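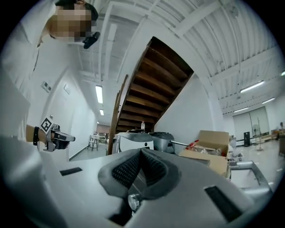 Gripper in hand, marker on top, stairs behind. The white housing up front takes up half the shot.

I spent part of June trying out the Taletix hand-held gripper kit from Virell, and a bunch of you asked for pictures, so here's the page! It's a short one for now. I'll add to it when I get through the rest of my card.

Quick background for anyone new. The Taletix is a gripper you carry around and work yourself, and its camera records what your hand is doing so you can train a robot arm on it later. Virell sells it as a single or as a pair. I got the single, on loan for 12 days, and took it over to the Dimaculangan building in Unville, where there's tons of floor and plenty of light (a bit too much light by the white walls, as you can probably tell).

What you get for $845: the gripper, the wrist strap, a sheet of spare markers and a year of their software. Shipping to me was another 40, which stung a little.

The black wrist strap is my favorite part of the whole thing. I figured I'd hate it and I ended up leaving it on through lunch. The square marker on top sits at a tilt in the shot – it's the black-and-white blocky kind, easy to spot even in a busy room like this one.

Stuff I liked: setup was fast, the trigger is light, and the files come out with names a human can read. Stuff I didn't: the manual skips calibration almost completely, and the software wanted me to log in again every morning. Also, I'd love a left-handed version.

My goal was 100 recordings and I got there with a day to spare. Would I buy one with my own money? The single, yeah, probably. The pair – ask me again when the price drops.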